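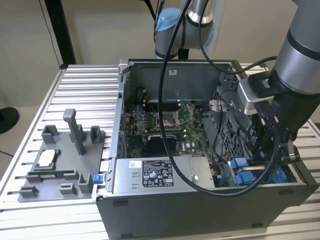
I have been thinking a good deal lately about mending, and about how quickly we have got out of the way of it. When the repair counter in Adlow closed in April, the nearest one left to us was in Polness, 20 miles off by a road that bends more than it needs to, and I'll admit my first thought was to buy a new kettle and be done with it.

I drove over in the end (with the kettle on the passenger seat, belted in!) and paid £4 for a new switch. I came home absurdly pleased, and I've been boring my neighbours with it ever since.

What I'd like, and I don't think it's a great deal to ask, is for the council to let the old shop on Clokance Street at a rent a mender could afford. It has been standing idle for 2 years – a good dry room with a north window – and plenty of us have a cupboard full of lamps and radios we can't quite bring ourselves to throw out. I would happily pay a little more on my rates for it, and I know I'm not the only one on our road who would.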